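发件人：Florencia Durán
收件人：旧玩具与小零件邮件列表
主题：Re: 大家的零碎都怎么收？（积木、塑料小件、拆剩的包装）

各位好，

先给Sugeng道个歉，你那封信我早就看到了，一直想找个整块的时间好好回，结果整块的时间没等来，只好趁孩子睡午觉先写，想到哪儿写到哪儿，啰嗦的地方你们跳过去就行。

Sugeng Krishnan 写道：
> 大家好，
>
> 我又来求助了。家里的积木和各种零碎现在全堆在走廊那只
> 大抽屉里，一拉开就卡住。上次有人说按颜色分，我分了整整
> 一个下午，第二天又全混了。后来买了一套Flovus的分格盒，
> 格子太小，大块的放不进去，小块的又总掉到格子底下去。
>
> 想问三件事：
> 1. 你们到底是按颜色、按形状还是按套装分？
> 2. 透明的小零件怎么找？我老是把它们和包装膜一起扔掉。
> 3. 拆下来的包装、吸塑壳之类，要不要留？
>
> 另外，Wattimena那边的旧货市集十月还办吗？我想把一部分
> 出掉，又怕出早了后悔。
>
> 先谢过各位！
> Sugeng

好，我一条一条说。

第一条，按什么分。我的经验是千万别按颜色！颜色分好了摆在架子上确实漂亮，拍照也好看，可是真要找一块特定的砖，你面对的是一整盒红色，眼睛一下子就花了，还不如混着呢。我以前就是颜色派，还在这个列表里跟人争过（翻旧信的朋友请手下留情）。后来改成按大小和用途：大块砖一盒，普通砖一盒，薄片一盒，轮子、轴、铰链这些怪东西一盒，剩下认不出来的统统进“以后再说”盒。总共就这么几个大类，孩子自己也能收。分得太细的话，收的时候每拿起一块都要想一想，想烦了就往沙发底下一推。

套装我只保留一套不拆，是Drandetti的那套小火车站，因为说明书还在，零件也齐。422块，我数过两遍，第二遍是因为第一遍数到一半门铃响了。其余的都拆散进大盒，舍不得也得舍，不然你永远在为某一套缺的那一块翻箱倒柜。

Flovus那个分格盒我也买过，你说的毛病一模一样！隔板底下有条缝，薄片专门往里钻。我后来把隔板全抽掉，当一个浅盘用，倒是挺顺手的。如果你还没扔，可以试试，当作挑零件时的中转盘，比直接倒在地毯上强多了。或者在隔板底下贴一条薄毛毡，我妈是这么做的，她有耐心，我没有。

说到中转盘，我想多讲几句，我觉得你的抽屉卡住，多半是少了这一步。以前我也是把东西一股脑倒出来，在地上铺一大片，然后跪着挑，挑到腿麻，晚饭也晚了，最后又一股脑扫回去。现在的办法是每次只舀一小捧，放进一个有边的大容器里，挑完这一捧再舀下一捧。容器一定要有边，边还得高一点，圆的东西才不会滚跑。底面要大，东西要少，少到你觉得有点浪费地方才对。我试过烤盘（太浅）、洗菜盆（太圆，什么都往中间滑）、装鞋的纸盒（太窄，两只手伸不进去），最喜欢的还是平底、四壁往外斜的金属大箱子。斜壁真的方便，手伸进去不会磕手腕，小东西贴着壁也能用指头拨回来。

当然金属的也有烦人的地方。一是响，往里倒积木的时候整栋楼都知道你在整理，所以午睡时间千万别干（我现在正在打字，没有在整理，请放心）。二是用久了底面会有一块一块的擦痕，深深浅浅的，看久了以为是零件，伸手一摸什么都没有。三是反光，旁边放一块红的，壁上也跟着红一片，我有一回真的去抓过那个影子，孩子笑了我一个星期。

第二条，透明零件。哎，这个真是大家共同的痛。透明的窗片、灯罩、小杆子，放在灰色的底上几乎就是隐形的，尤其是和揉皱的塑料包装混在一起的时候，到处都是白亮亮的反光点，哪个是零件哪个是垃圾，全靠摸。我总结了几个土办法，你挑着用：

灯不要放在头顶正上方，放到侧面，低一点。从侧面照过去，透明的东西会有一道亮边，平躺着的细杆子也能看出来。头顶的大灯一开，整个底都在反光，反而什么也看不见。

先捡垃圾，后捡零件。我以前是反过来的，先把认识的积木都拿走，剩下的觉得都是垃圾，一把扔了，扔掉过多少小灯罩我都不敢想。现在先把软的、皱的、捏一下会响的拿出来，每一件都抖一抖、展开看看里面有没有夹着东西，然后才轮到硬的。特别是那种长长的揉成一条的，里面最会藏东西。

靠边靠角的地方最后用手指走一圈。细长的零件特别喜欢贴着边躺着，跟箱子的折线混在一起，你从上面看以为是箱子本身的一条亮线。这个亏我吃过不止一次。

铺一块深色绒布也行，就是绒布粘毛，家里有猫的就算了。

还有那种形状不规则、伸出几只小胳膊的小东西，一半有颜色一半半透明，你们应该都遇到过吧？不知道是哪一套里的，也说不清是什么。我的原则是：只要是硬的、没断的，一律先进“以后再说”盒，放上几个月，没人认领再处理。有一次孩子的表姐来玩，从盒里一下子认出了三样，说是她以前的发夹上的，高兴坏了，当场别在头发上回家了！

第三条，包装要不要留。我的回答是基本不留，有两个例外。一个是带标签的小包装，里面还装着东西的，别急着拆，也别急着扔，先单独放一边，看清楚标签再说。我就拆过一包备用的纽扣电池盖，拆完散在积木里，后来花了七天才凑齐，真是自找的。另一个例外是压出一圈一圈圆纹的那种透明硬塑料壳，可以拿来当小碟子，装正在拼的那几块，或者给孩子调颜料用，用坏了也不心疼。不过留三五个就够了，我曾经留了一整袋，搬家的时候自己都觉得好笑。软的塑料膜就一点也别留，真的，它除了假装自己是零件以外没有别的用处。

至于市集，Wattimena那边我前两天问过，十月照办，还是在老地方，上午开门，摊位费400，桌子要自己带。去年我去摆过一次，散装积木按袋卖很好走，反倒是按颜色分好的没人多给钱（又一个不按颜色分的理由，哈哈）。我建议你先把混着的包装清干净再装袋，买的人会蹲下来隔着袋子看，里面夹着皱巴巴的塑料就显得脏，明明积木是好的。旁边那位卖Mornari旧木轨的老先生，带了2000多件零件来，全都用洗干净的果酱瓶装着，一眼看过去清清楚楚，下午早早就收摊回家了，我羡慕得不行。

你怕出早了后悔，这个我懂。我的做法是先封一袋，写上月份，放到柜子顶上，过一个季度没人问起就出掉。孩子要是问起来了，就拿下来，也不丢人。红的蓝的大块砖建议别卖，多少都不嫌多，亲戚家的小孩来了，最先抓的永远是它们。

最后反过来问大家一个问题：积木凸点朝侧面卡进缝里的时候，你们用什么撬？我一直用指甲，已经劈了两次了，木筷子又太粗。有没有什么不伤砖面的好东西？还有，谁家有多余的Drandetti火车站的说明书第二册，我那本被果汁泡过，后面几页粘在一起揭不开，复印件也行，我出邮费，外加一罐自己做的杏子酱。

孩子醒了，在喊我了，先写到这儿。Sugeng你整理完了记得上来说一声，抽屉到底拉不拉得开！

祝大家顺利，

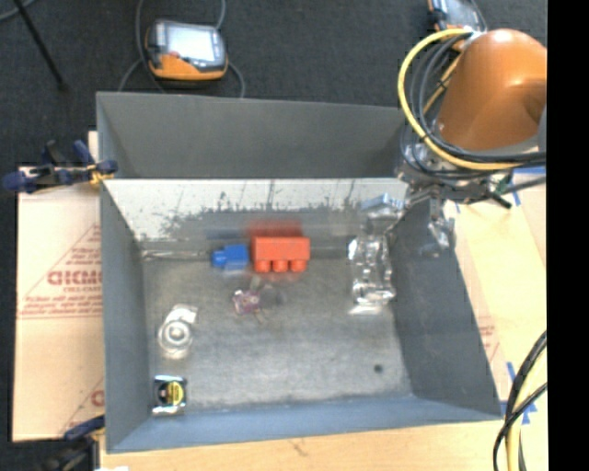 Florencia Durán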